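Feb 2, 2021
Hollis Blackwood

Progress report to Urkero: small-parts gripper, second grant period

The arm now runs unattended for a full session in the shared workshop. Both fingers were reprinted after the first pair flexed under load, and the wrist camera has been refitted on a stiffer bracket. Calibration drift, the main complaint in my last report, is down to 2 mm across the working area.

Test work has moved from blocks to hex nuts. A nut lying flat presents its hole to the camera and is found easily. A nut on its side shows only faces and edges, and on a veined stone top the detector has much more trouble with it. Dark nuts were kept for all trials because the parts Mavent wants sorted are dark too.
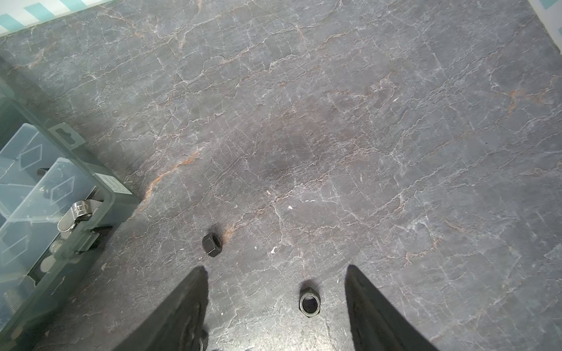
Yolanda Tran asked whether a plain white mat would not settle the detection problem at no cost. It would raise the score, and I have no objection to using one in the finished cell. For development I would prefer to stay on the stone until the detector copes with it — a mat gets dirty, and we would be back where we started.

Of 134 attempts logged in this period, 19 failed. Most of the failures were nuts on edge. The usual fault is that one finger arrives early and tips the part over before the other closes.

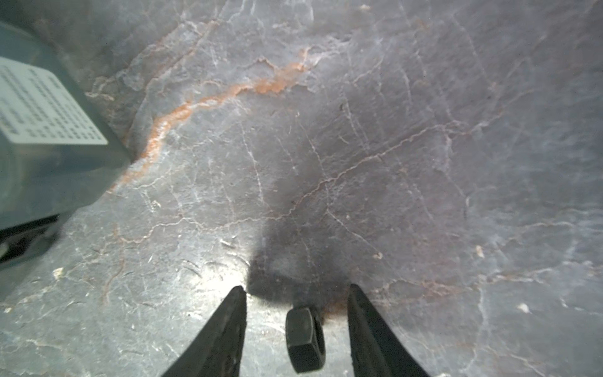 The closing routine has therefore been changed so that the fingers centre on the part at half speed and stop short before the final squeeze. Early runs are encouraging, but too few to report as a figure.

Spending stands at 50 per cent of the grant. The replacement servo from Dredier has not been delivered and the old one is noisy under load. If it fails in February, the sorting trial for Mavent will slip.

Next: finish the closing routine, repeat the edge-on trials with the lamp moved, and send the logs to Yolanda.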